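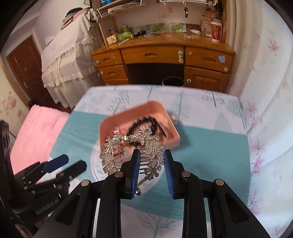

A hair comb in the jaws of a hand-held gripper, with a pink box behind it.

Home robot trainers get a rulebook, and it has views on jewellery

People who teach robots by picking up their own belongings with a gripper now have a code of practice to follow, and it runs to rather more pages than the manual for the gripper.

The Penent code, published in October, covers demonstrations recorded in private homes. It was drawn up by the training firm Grirance and the data company Grendorance after a trial in 447 households, in which people spent their afternoons moving cutlery, socks and hair accessories from one place to another for the benefit of machines that have yet to master any of them.

Under the code, a recording session may last no longer than 40 minutes without a break. Finger pads must be checked before each session and replaced if they are split. Letters, prescriptions, bank cards and family photographs should be out of view, and anyone else living in the home has to agree in writing before the first recording. Children may not operate the equipment, however much better at it they are.

The section that has caused most comment is 6, on delicate objects. Combs with fine teeth, beaded bands, spectacles and anything with stones set in it may be used only if the owner has signed a form giving its value. Damage is to be paid for within a month, and dropped attempts must be kept in the record along with the good ones.

"The temptation is to throw away the fumbles," said Suha Twal, who edited the code. "Then you have a robot that has never seen anyone drop a comb, and sooner or later it will drop one and have no idea what to do next. I would like it to have seen me do it 20 times."

Twal said the first draft had asked for a plain table and a bare wall. That went after the trial households pointed out that they did not own a bare wall. The final text asks only for a steady surface and enough light to work by – patterned tablecloths are expressly permitted, in a paragraph that took two meetings.

Not everyone is pleased. Kanako Tsuchiya, who runs home recording for the rival firm Sekiguchi, said the paperwork would fall on the people doing the work, who are paid by the session and not for filling in forms.

"There are 780 boxes to tick if you count the annexes, and I have counted the annexes," she said. "I agree with nearly all of it. I would just like it to be shorter than a mortgage."

Sekiguchi has not signed, though Tsuchiya said it already follows the rules on consent and breaks. It wants the valuation form dropped for anything costing less than a decent lunch.

The code is voluntary. Firms that sign up must open a sample of 2000 recordings a year to an outside checker, who will look for stray post, missing consent forms and suspiciously perfect afternoons. Comments on the annexes are open until the spring.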